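Do I need a lawyer to answer a small claims suit from my old landlord?
Asked 24 July 2022

I moved out of my apartment at Lirnlow last October and figured that was the end of it. Now I've been served papers by the management company, Jendon, saying I owe $1481 for carpet and "unpaid utilities." I've never been sued in my life and I'm kind of freaking out! A cousin told me to call a firm called Valdovinos, but I can't tell if a lawyer would cost more than the whole claim.

What I have so far: the lease, my move-out checklist (signed by their office), and a pile of emails. The summons has a box for a written answer and a hearing date.

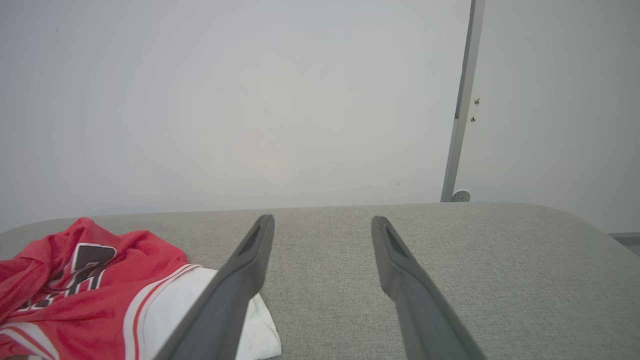
What I'm asking

1. Do I have to file the written answer, or can I just show up?
2. Can I ask for my deposit back in the same case? They kept all $911 of it and never sent me a list of deductions.
3. Is it worth paying somebody for one hour of advice?

I'd rather not settle just to make it go away, but I also can't miss much work. I get 5 personal days a year and I've used most of them (long story, bad spring).

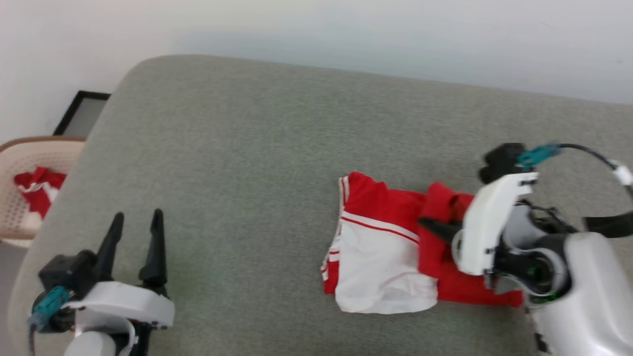 Grusik

File the answer. Some courts let you just show up and some will enter a default against you, and you don't want to find out which kind yours is the hard way. Call the clerk, they can't give legal advice but they'll tell you the deadline and the fee. On the deposit, look up "counterclaim" on your court's website. A lot of states make the landlord send an itemized list within a set time, and blowing that can cost them. Bring three copies of the signed checklist.

Anonymous

just pay it, not worth the stress. my brother fought one of these and it took 6 months

Anonymous

Please don't pay before you talk to someone! Plenty of law offices will do a flat-fee consult, and your county bar may have a referral line that's cheaper still. I did mine over the phone on my lunch break. Ask up front if they handle tenant cases, the first place I called only did wills. Also check whether your court allows video hearings, mine did and I only missed a morning.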